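Ata n.º 13 da assembleia de condóminos do Edifício Ilira

Aos 30 de maio de 2019, pelas 20h30, reuniu na sala comum do rés do chão a assembleia de condóminos, em segunda convocatória, com a presença ou representação de 853 por mil do valor do prédio. A administração, a cargo da Sturnotix, presidiu à reunião e secretariou.

**Ordem de trabalhos**

1. Contas do primeiro trimestre
2. Infiltração na garagem
3. Portão e caixas de correio
4. Outros assuntos

**1. Contas**

O mapa de março foi distribuído com a convocatória. A fração 2.º B perguntou pela diferença de 122 euros na rubrica da eletricidade. A administração esclareceu que se trata de um acerto de leituras do ano anterior, já pago. Contas aprovadas por unanimidade.

**2. Infiltração na garagem**

Continua a entrar água junto aos lugares do fundo quando chove com vento. Foram apresentados orçamentos da Zwane e da Jotham. O da Zwane é mais baixo, mas não inclui a impermeabilização da caleira. Deliberado adjudicar à Jotham, com o voto contra do 4.º A, que considera que a obra devia esperar pela pintura da fachada. O pagamento sai do fundo de reserva.

**3. Portão e caixas de correio**

O portão voltou a ficar aberto durante a noite em duas ocasiões. Vai ser pedida afinação da mola. Quanto às caixas de correio, há quatro com a porta desapertada e uma sem fechadura. Os condóminos presentes preferiram que as pequenas reparações se façam dentro de casa, sem chamar técnico.

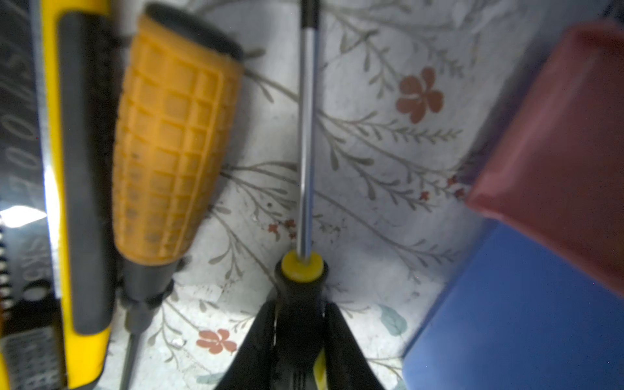
A fechadura em falta é comprada pela administração e a despesa entra no trimestre corrente. As etiquetas com os nomes devem ser todas do mesmo modelo; quem quiser alterar a sua tem 30 dias para avisar por escrito.

**4. Outros assuntos**

O 1.º C pediu que não se deixem bicicletas no patamar. O 3.º A pediu a mudança do horário de limpeza das escadas para a parte da manhã. Fica para a próxima reunião.

Encerrada às 22h10.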